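Bolline Gripper Kit, version 2

The Bolline is a two-finger gripper you can put together on a kitchen table in an evening, and we love how much it can do! It grew out of our Gokau sink project at the Duklow shared workshop, where we try every job in simulation before cutting any parts.
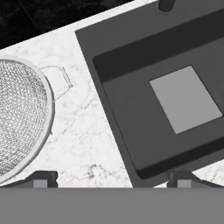
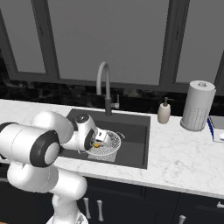

The kit comes with both fingers, 15 screws, a spare set of pads and the wrist plate (the El-Sayed pattern, 94 mm across). You'll need your own arm and a small hex key. Go easy on the pad screws, they strip fast. Our Gokau sink files are a free download, and new pad shapes go up in November.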